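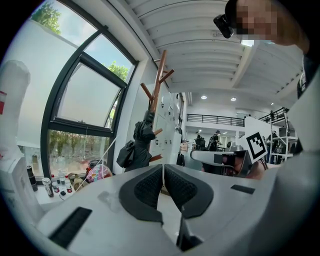

I've wanted to sell a coat stand for as long as I've had a shop page, and the Clematum is the one I finally settled on (item 797, if you're ordering by phone and would rather read out a number than spell it). It's wooden, it stands on its own feet, it takes coats and bags and umbrellas, and you don't need to put a single screw in anyone's wall! I've had mine in our place at Clostbridge, down at the window end. It's a nice bright corner with a view of trees, and the window has an arched top and a middle pane that tilts out, so there's fresh air going past the coats whenever we want it. It also has a windowsill, and you know what happens to windowsills. Spray cans, small bottles with red or white caps, a stray cap lying there with no bottle under it. I used to put my scarf down among all that. Now I've got a peg.

The short version

Clematum freestanding coat stand, item 797
Wood, warm orange-brown color
Tall center pole, peg arms, splayed legs
Footprint 400 mm across the feet
Comes flat, goes together with one hex key (in the box)
Price: $120, felt pads included
Pickup at Clostbridge, or delivery, see further down

What I like about it

The color, first of all. Our room is pretty pale, with white cabinets, white wall and light gray tile, and the stand is a proper warm orange-brown that you notice from the other end. I was a bit nervous about that when the first one came out of the box. I'd been looking at black metal stands for months and had more or less talked myself into one. Then Shahnaz Pramanik put the wooden one together while I was on the phone, and by the time I hung up my jacket was on it and I'd lost interest in the metal ones.

Second, the pegs are at different heights. Long coats go up top where they can hang clear, and the lower pegs get the odds and ends. A lower peg is also the right height for a kid, or for anybody sitting down who wants their bag without getting up. The ends are rounded, so you don't get that little poked-out bump in the shoulder of a sweater. I've hung my good wool one on it all winter and it's fine.

Third, it moves! We've had ours beside the door, beside the desks, and now over by the lockers, and each move took as long as it takes to walk across the room. Grab it by the pole, low down, and lift. Please don't drag it by a peg. They're strong pulling down and much less happy pulling sideways.

Where it works, and where it doesn't

Mine stands in front of a bank of white metal lockers with the window off to one side. I thought lockers would make a stand pointless, and it's gone completely the other way. Lockers are great for things you want shut away until you go home. A coat you're going to put back on at lunch is a different matter, and I'd much rather throw it over a peg than fiddle with a keyhole.

If you put it near lockers or a cupboard, open the doors first and see how far they swing. I leave enough room to stand between the two with my elbows out, which is my whole measuring system. The same goes for steps. We've got wooden ones going up to a carpeted platform, and I keep the stand well clear of the bottom one so people coming down aren't walking into sleeves.

It's happiest on a hard, level floor. Tile is perfect, wood is perfect, low carpet is fine. On a deep shaggy rug it has a bit of a sway, and I'd say go with a wall rail there (I don't sell those, but Imtiaz Sarkar two doors along does, and he'll cut one to length for you).

And if you've got a cable running over the floor, keep the feet off it. A foot on a cable is the most common cause of the "my stand is wobbly" emails I get.

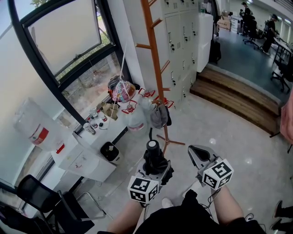
Putting it together

Give yourself fifteen minutes and some floor. I do it sitting down with a coffee.

1. Lay the legs out with the flat faces up and bolt them to the base piece. Finger-tight only for now.
2. Screw the lower half of the pole into the base, then the upper half into that. You'll feel it seat.
3. Stand the whole thing up on the floor where it's going to live and press down on the top with your palm.
4. Now go around the leg bolts with the hex key and snug them up. Doing it standing lets the feet find the floor.
5. Add the pegs, lower ones first. They push in and then take a quarter turn.
6. Stick the felt pads on, if you want them.

Mesfin Zeleke put one together for his mother without reading any of that and it came out fine, so don't worry too much about the order. The one step I'd really stick to is number four.

Loading it up

A coat stand is a balancing act, and the splayed legs do most of the work for you. Still, a full winter parka is heavy, and two of them on the same side is a lot to ask of anything that isn't bolted down. I go opposite: one coat on this side, the next on that side. Heavy bags should go on a lower peg, over a leg if you can. Backpacks with a laptop in them I'd honestly leave on the floor or in a locker.

Umbrellas are welcome. Fold them up, hang them by the strap or handle, and if they've been out in the rain put something under them. A boot tray does it, or an old towel on the floor. The finish shrugs off a few drips, but a puddle around the feet every day for a whole season will get into the end grain sooner or later.

Cloths, scarves, aprons, tote bags: yes to all of them. I've got a weakness for draping things over the lower peg and then hanging something else on top, and that's fine too, though you'll forget what's under there.

While I was setting the corner up I also had a go at the rest of it, with mixed results. There's a white counter under the window, and it has a big clear water jug on it, a paper bag, cans and little bottles, the usual. The small trash bin by the counter stays, because it's the right size and it's handy to have one where people empty their pockets. If you're doing a corner like this at home, I'd say start with the stand and the bin and let the counter sort itself out later. Mine still hasn't.
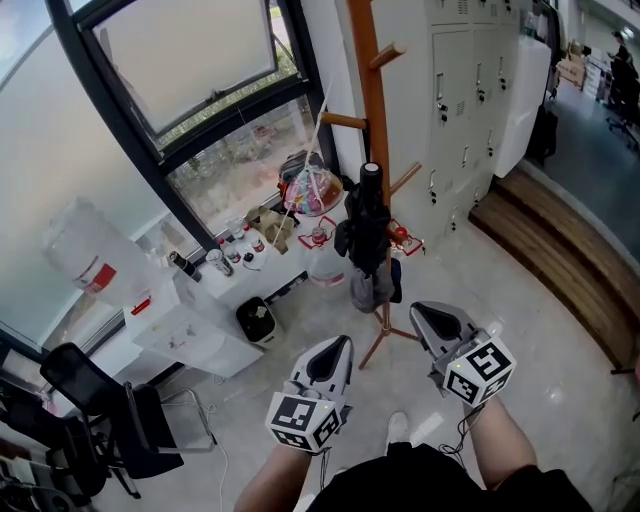 Looking after it

Dust it. That's most of it. A barely damp cloth for marks, a dry one straight after, no spray polish please (it leaves the pegs slick, and then coats slide off and everyone blames the peg). Once a year, I do mine in July when there's nothing hanging on it, turn it on its side and check the leg bolts. They'll usually take a tiny bit of a turn. Wood moves with the seasons and the bolts don't.

If a peg gets loose, take it out and wrap one turn of plumber's tape around the end. If a peg breaks, write to me and I'll mail you one. I keep a jar of them.

The color will mellow in strong sun. Ours is by a big window, so I give it a half turn now and then to keep both sides the same.

Things people ask me

Does it come in another color? Not at the moment. Trirnico, who make it, did a gray run once, and I sold exactly none of them, so I haven't asked again.

Can I get it shorter? Yes! Leave out the upper half of the pole and you've got a kid's stand. The top pegs fit the lower section the same way. Jamila Abeysekara has three like that in her preschool hallway.

Is it heavy? I can carry it with one hand, and I'm not a big person. The box is long and awkward more than heavy, and it does fit in a small car with the front seat down.

How many have you sold? 368 as I write this. I keep a tally on the inside of the stockroom door.

Do you do a matching bench? Lau are working on one with me. I've seen a first version and the legs were too thin, so it's gone back.

Ordering

Pickup is free, and we're here from nine until four. Give a knock if the front's closed, and come through, we're usually up at the desks. Delivery is by van inside the county and by regular carrier beyond it; I'll send you the cost before I take any money. If you want more than five, ask for Sumaiya Dissanayake, who handles the bigger orders and is much better at invoices than I am.

You can return it within thirty days, put together or not. If you've lost the box, wrap the pole in a blanket and bring it over like that.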